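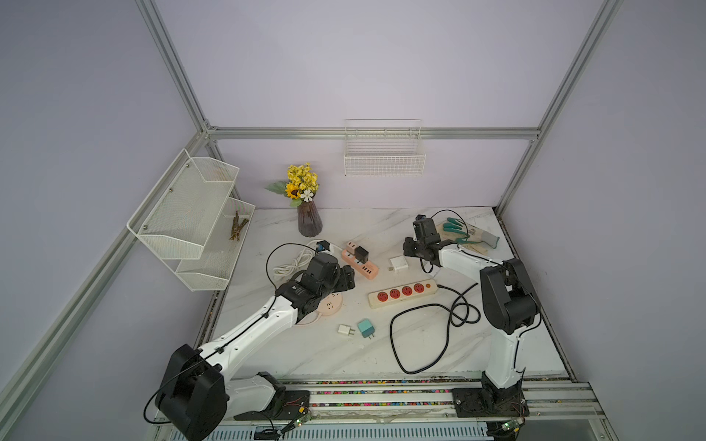

4 min read

We arrived in Onmont on the slow bus, at ten minutes before nine, and the gate of the Stankevičius pottery was still closed. Mehwish Orakzai, who organized the trip for our small ceramics club, had told us to bring flat shoes and no big bags. I had both wrong, so my bag stayed in the office until we left.

The open day is held once a year, in May. You must write to them before, and they answer by e-mail with a number. Mine was 419. I thought it was my place in a very long line, but it is only the number of the letter in their book.

Our guide was Rizwan Magsi. He has worked in the glazing room for 13 years and he speaks softly, so in the first hall, where the clay mixer is running, I missed half of what he told us. I asked him again later and he was patient with me. The clay comes from two pits. One gives a gray clay that is strong but shrinks a lot, and the other a yellow one that is easy to shape. They mix them, press out the water, and leave the cakes of clay under plastic for some weeks. He let us push a thumb into one. It was colder than I expected and very smooth.

From there we went up an iron stair to the shaping room. Plates and flat bowls are made on a turning mold with a metal arm that comes down from the top. Cups are poured. Teapots are also poured, but in parts, and the spout and the handle are put on by hand with liquid clay. A woman at the window was doing handles. She took one from the board, scratched both ends, wet them, pressed them on the cup, and cleaned the line with a sponge, and all this was faster than I can write it. Noreen Mengal from our club asked if handles fall off. "In the kiln, yes, sometimes," she said. "Better there than in your hand."

The painting room was what I had come for. My grandmother had a soup tureen from this pottery with a border of small blue leaves, called Tetell, and I have been looking for a cover for it since the old one broke. I had always believed that the leaves were painted with a brush. They are stamped. The painter cuts the stamp from a fine sponge, with a hot wire for the big shapes and a small knife for the details, and each painter keeps her own set in a tin. A sponge stamp gets soft after a few weeks and then the leaf has a round edge, so a new one must be cut. If you have two Tetell plates from the same year and the leaves are not equal, this is the explanation. Only the thin stem between the leaves is done by brush.

We could try it on a tile. I made a row of five leaves and the third is upside down. The blue color looks almost pink-gray before firing, and you have to trust that it will change. Mehwish made a very nice border with dots and did not want to speak to anyone while she did it.

The kilns were not so interesting for me, but Aqeel Khokhar, who has his own small kiln at home, stayed there with Rizwan for a long time and the rest of us had to wait in the yard. I noted that the pieces are fired two times, first without glaze and then with it, and that the foot of every piece is wiped clean by hand, or it would stick to the shelf. This is the rough ring you feel under the cup.

Lunch was soup and dark bread in the old packing house, served in second-quality bowls. You may buy the bowl after if you like it. I did not like mine so much, but Noreen bought hers, still warm from the soup.

The factory shop is smaller than I hoped. The first-quality pieces cost the same as in the stores in Sallthorpe, so it makes no sense to carry them home on a bus. The second-quality shelves at the back are another matter. Look at the rim against the light, and knock softly with a fingernail. A good piece rings and a cracked one gives a dull sound. I bought two egg cups and a butter dish with a small black point in the glaze.

There was no cover for my tureen. The lady in the shop, however, took me to a cabinet with the old pattern books, and we found it: form 2034, with the leaf border and a round knob. The mold still exists. They make old forms again when they have enough requests for one firing, and she wrote my name in a list behind another person, Haris Rajput, who wants the same cover. So we are two now. If you also have this tureen, please write to the pottery and give the form number.

Some practical things for next year. The tour takes almost three hours, with many stairs. The toilets are only in the packing house. Pay in cash in the shop, the card machine did not work when we were there. The last bus back leaves at a quarter past five from the other side of the bridge, not from where you arrive, and we had to run for it with the butter dish.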